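Slide 1 - Title
Dropped gears and one pinch: what went wrong on the Pace cell
Wednesday session, 01/05/2024, Arnport

Say who we are and keep it short. Gerent builds the cell, Flusska supplied the gear sets. The talk covers one fault and one safety report. Questions at the end, 11 minutes set aside.

Slide 2 - The task
Two arms, one plate, small spur gears that go onto pegs. The arm picks a gear off the cloth, turns it, lowers it onto a peg and lets go. Most of this room has built something like it, so don't linger.

Slide 3 - The grip
The fault lives between the pads and the gear. Leave this one up while you talk about pad wear.
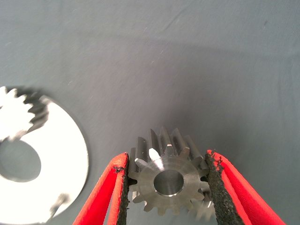
Steel spur gear held between the two fingers. Note the crumbs along the edges of the black pads.

Points to make:
- The pads have a rough surface. They grip well when new and shed grit as they age.
- We had set the pad change at 3,000 picks. That number came from a test with smooth cylinders. Gear teeth are harder on a pad.
- In March we logged 200 picks in a row on one set of pads and had 8 slips. A slip means the gear turned or dropped before the peg.
- The controller reported all 8 as good picks. It checked finger width once, at closing, and never again.

Pause here. The missed check is the main fault. Worn pads are normal and we should have planned for them.

Slide 4 - The safety report
Same month. A gear slipped on the way to the plate and the arm carried on with the place move. An operator saw it and reached in to pick the gear up. The other arm was on hold, waiting for a "placed" signal. It got the signal and moved. Pinched finger, bruised, no break. Back at work the next day.

Don't name the operator, and don't take questions on who it was.

The hold looked like a stop. No light, no sound, arm sitting low over the table. We had written "do not reach in while running" in the manual, but nothing on the cell told you it was running.

Slide 5 - The work area

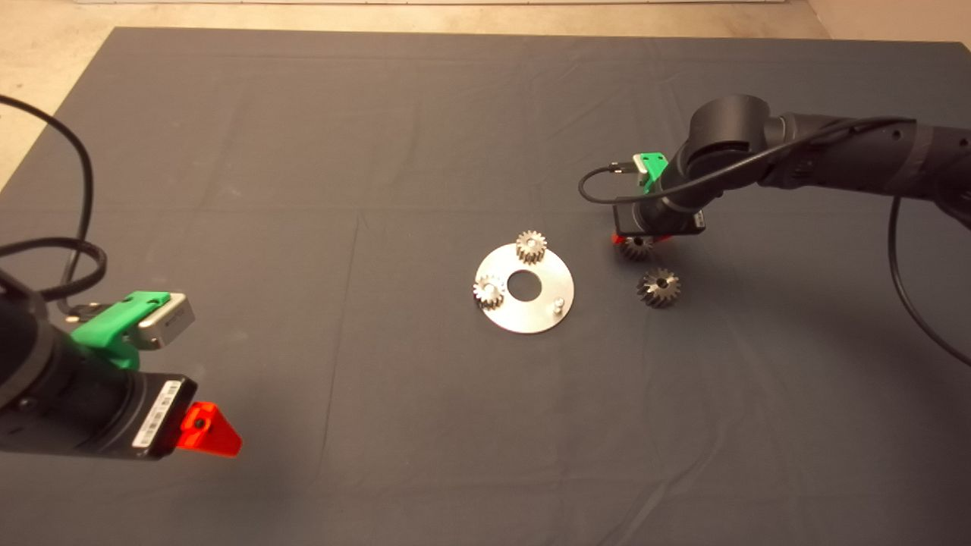
Photo: Gerent / Pace project, Arnport

Use this one to show how short the reach is. The loose gear on the cloth is right beside the gripper, and the plate still has an empty peg. Anyone standing there will want to help.

Slide 6 - What we changed
- Finger width is now read all through the carry. If it shifts, both arms stop and the drives go off.
- A hold now turns on an amber light. Restart needs a button press from outside the reach of either arm.
- Pads are checked at the start of each shift and swapped at the first sign of crumbling.

Slide 7 - Still open
The width check misses a gear that turns in the grip without getting narrower. We are trying a camera check before the place move - no results to show yet. If someone asks for a date, say we don't have one.

Leave the contact slide up during questions.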